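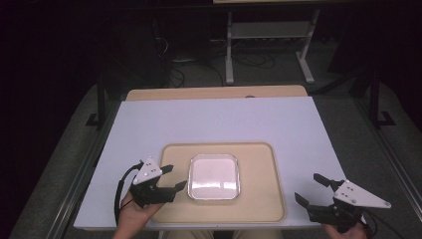
Small square container on the beige tray, white board underneath.

Trays and Tins – October Table Gallery

Ulises Lagos and I have been sorting the small trays and containers in the Jarora workroom since Monday. This page collects what we have looked at so far. Only the first set has its picture up. The notes for the rest are below, and the pictures will be added as they are ready.

Set 1 – Sand tray, square container
The tray is a pale sand color with rounded corners and a slightly raised rim. The container has a thin silver-colored rim and picks up a lot of light on its glossy white-pink surface. It sits a little off center in the tray, which leaves room for something else beside it. The board is white with a slight lavender tint and lies flat on the light wooden tabletop.

Set 2 – Deep tray from Plodau
Picture to come. Same use as the first tray but with a higher rim, so it stacks badly. Oľga Hájek wants to keep it for pens and scissors. We have 4 of these.

Set 3 – Round tins
Picture to come. These came from the Achterberg shop when it closed, 9 in all, and two of the lids are stiff. Umesh Negi has been using one for paper clips. The rest are on the lower shelf next to the label rolls.

Set 4 – Long tray
Picture to come. It is 600 mm long and 300 mm wide, too big for the shelf, so it stays on the side table for now. Renato Godoy has asked for it if we decide to let it go.

Where things go
Flat trays are kept on the upper shelf with the largest at the bottom of the pile. Small containers go in the drawer with their lids on. The white board goes back behind the door after use – please wipe it first, as pencil marks show up on it.

If you have a tray or a lid that belongs with one of these sets, leave it with Ivana Echeverría at the front desk before 4 p.m.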